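Home | Data | Notes | Contact

Beditura Newsletter Signup Data

By Tamsin Alcantara
Updated in May

Hello, and thank you for stopping by! This folder holds the signup records from the Beditura newsletter, which I have been running out of my spare room for longer than I like to admit. People kept writing to ask which of my little experiments brought in readers and which ones were a waste of an evening, so I finally sat down with a pot of coffee and put the whole lot in one place.

What you get

There is one file, signups.csv, with 1,881 rows. Each row is one person who joined the list. I took out names and email addresses before anything left my computer, and I checked twice (Wanda Ferreira checked a third time, bless her).

The columns are:

- week: the week number, counting from the first mailing
- source: search, guest post, paid click or friend
- page: the signup page they landed on, of which there were 4
- stayed: yes or no, meaning they were still subscribed after 17 weeks

How it was gathered

The "source" column comes from a tag on the end of each link. If somebody arrived with no tag at all, I marked them as search, and I know that is a bit generous to search. Guest posts went up mostly on Meltimitz, where the readers are chatty and kind, and a few on Grandov, where they are neither but they do click. The paid clicts are from one short stretch when I had some money left over — I would spend it differently now.

Of all the rows, 567 came in through guest posts, and those are the ones I would look at first if you are new to this sort of thing.

Known problems

Week 17 has a few doubled rows from the time I moved the form and forgot to switch off the old one. I have left them in, as I was never sure which copy to drop. The "friend" tag was also added late, so the early weeks make it look as though I had no friends whatsoever.

Using it

Please do use it for anything you like, in a class or on your own blog, and drop me a line if you find something interesting. A link back is always lovely.
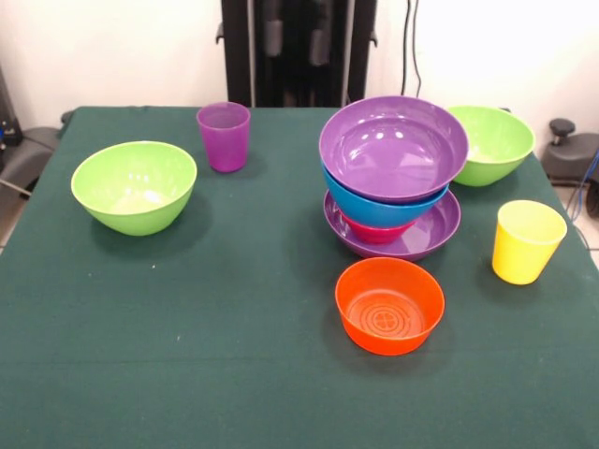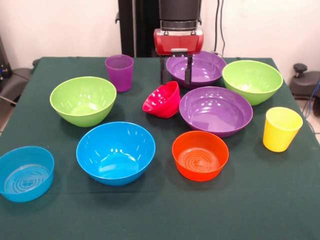

Bowls and cups on the green cloth.
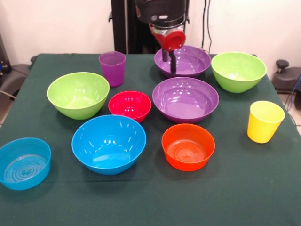
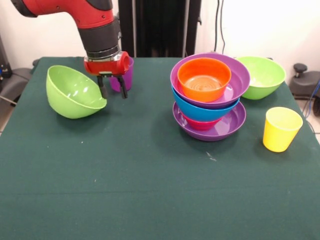 Birdie Mercado wrote in to ask whether the paid clicks should be split by week before comparing them with the guest posts, and she thinks the "stayed" column looks too rosy for anyone who joined near the end.

Recent items

- Choosing a subject line without losing sleep
- Guest posting on Meltimitz, part two
- Moving your signup form
- Jin mailing tool: my settings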